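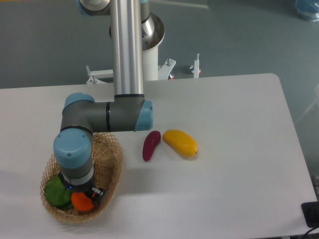
Figure 2. Single-arm workstation with table, pedestal and practice basket.

Section 2. Planning and budgeting for a single-arm workstation

Read this section before you send a purchase request to Hudec. It covers a one-arm table station of the type used at the Zukholm and Pruvville sites. Two-arm stations are covered in section 5.

2.1 Before you ask for a quotation

1. Decide on the task. Write it in one sentence, for example "move toy fruit and vegetables between the table and a basket". The supplier will ask for this first.

2. Measure the floor area. Allow 80 cm of clear floor on every side of the table that people will use. Do not count space under shelves or behind doors.

3. Check the floor with your site contact. The pedestal stand must be level. Carpet and raised flooring need written approval from Mudassar Bugti.

4. Find the nearest wall socket and measure the cable run to it. Extension leads are not accepted at inspection.

5. List what you already own. A table in good condition can be kept if the top is flat and plain.

Note: Quotations from Drilau are valid until the end of March. Requests made after that are priced again from the new list.

2.2 Items to include in the budget

6. Enter the arm, the gripper and the pedestal as separate lines. They have different service lives and the finance office will not write them off together.

7. Enter the table. White or another light colour is preferred, with a matt finish. Glossy tops give reflections that upset the cameras.

8. Enter task objects. For early work, buy toy produce in clearly different shapes and colours. The Pruvville set cost 568 crowns including the basket and has not needed replacing. Woven baskets are cheap, but the rims wear where the gripper meets them, so order a spare. 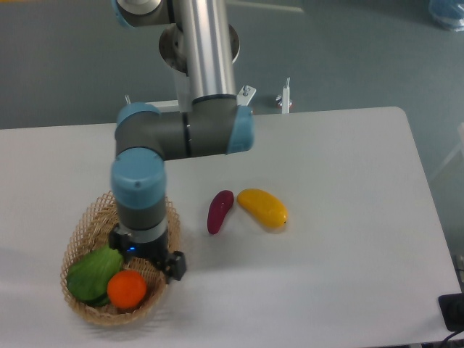

9. Enter the gripper fingers as a consumable. Allow 3 pairs for the first year. Stations doing basket work use more than stations that only pick from a flat surface, as the fingers come down close to the rim every time.

10. Enter delivery and fitting. The Zukholm station was charged 1,631 crowns for fitting alone, and this was left out of the first budget. Ask Drilau to show it on the quotation.

11. Enter training for two people. One trained operator is not enough to cover leave.

Caution: Do not order the arm before the reach has been checked against your table. An arm that is too short for the far corner cannot be corrected later by moving the basket, and returned arms carry a restocking charge.

2.3 Checking the layout

12. Mark the table outline on the floor with tape, then mark the pedestal position at the back edge.

13. Set out the basket and the objects where you expect to use them. Leave a hand's width between the basket and the nearest object.

14. Keep cables and small devices at the edge of the table and out of the working area.

15. Send a sketch with measurements to Maham Malik. Sketches without measurements are returned.

2.4 Approval

16. Attach the quotation, the sketch and the task sentence to form B.

17. Send the form to Tariq Qureshi for signature. Requests for the autumn round must reach him by 20th August.

18. Keep a copy. The order number is needed when you book fitting (section 3.1).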